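Ticket 738: Left arm drifts at handover when teaching the snack tray task by remote control
Product: Cokach teleop, two-arm table kit
Status: Open (was closed by vendor, reopened by us)
Site: Grandenwood test kitchen

Reported problem
We are teaching the two-arm setup to fill a tray from a snack table. One operator drives both arms with the Cokach hand controllers and every run is recorded. When the operator lets go of the clutch and picks it up again, the left gripper moves a little before it should. On a can or a bar this costs nothing. On a sandwich it leaves a dent, and the recording is then no good for training.

Vendor reply, first round
Support said the operator was gripping the controller too hard and sent a link to the operator course. Our operator has 900 recorded runs behind her. I don't accept this one and I'm noting it so it doesn't come back a third time.

Steps tried

1. Re-zeroed both arms, twice, from cold. No change. The release notes say this "resolves most drift," and I'd like to know whose drift they tested it on.

2. Swapped the controllers left for right. The problem stayed with the left arm, so the controllers are fine. This should have ended the grip theory.

3. Went back to the older Requena driver. Drift got smaller but the gripper force reading turned into nonsense, so we couldn't use the recordings anyway. Back on the current driver.

4. Slowed the left arm to half speed and repeated the sandwich pick with the full table set out, tray empty, Coke bottles in the rack behind it. The sandwich basket is the hard spot: the left gripper has to come down inside the rim, and a small error at the wrist ends up in the bread.

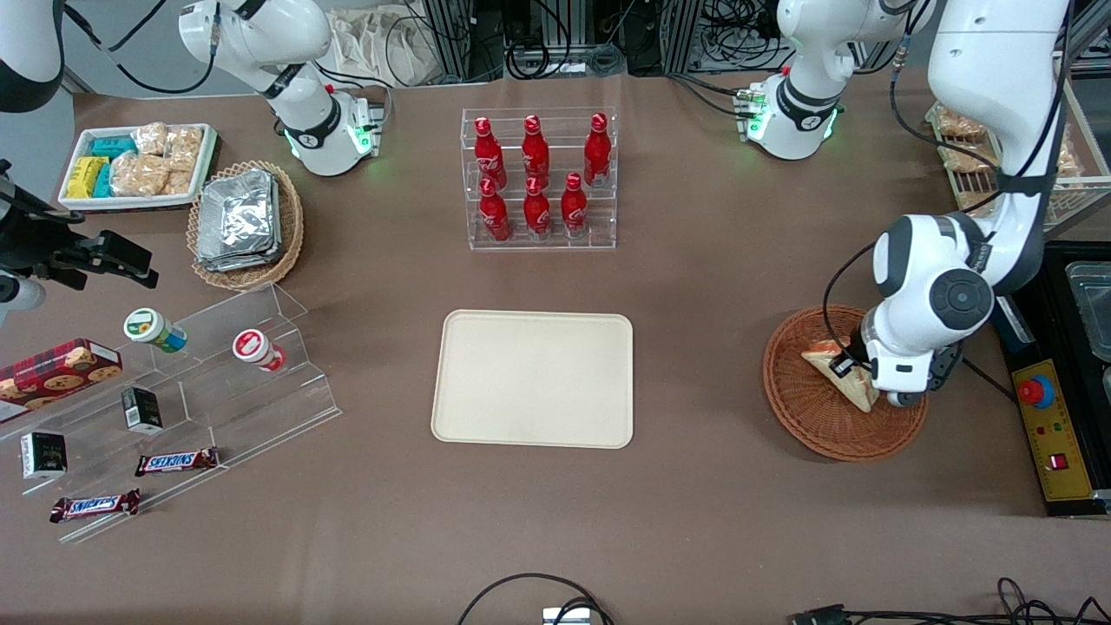 5. Checked the logs for the same pick. At re-clutch the left wrist gets a position command that doesn't match where it already is. The offset shows up in the file before the operator has moved. The right arm doesn't do this in any run I opened.

6. Turned off smoothing on the left side only. The jump is still there, just sharper. Smoothing was hiding it.

Vendor reply, second round
Support now suggests we record 1,000 more runs and let the training "average it out." I doubt that very much. If the fault is in every left-hand re-clutch, more runs give us more of the same fault, and the robot will learn it faithfully. We already have 3,868 files on the drive and I can't say which of them are clean.

What we want
A fix for the re-clutch offset, or a setting that blocks left arm motion until the controller and wrist agree. Also a script that flags bad files. Please don't close this again without a log from your own bench showing the left arm holding still.

Workaround for now
Don't release the clutch between approach and grasp. It's tiring and it makes for slow runs, but the offset doesn't get a chance to show up.

Comments (3)

grorkby_bench: Same here on the Grorkby table, left side only. We were told it was the operator too.

tray_two: Does it happen if you start the session with the left arm already folded? Ours only jumps after the elbow has been past straight.

Ticket owner: Tried that this afternoon. Folded start, same jump on the second re-clutch. Log attached to the ticket.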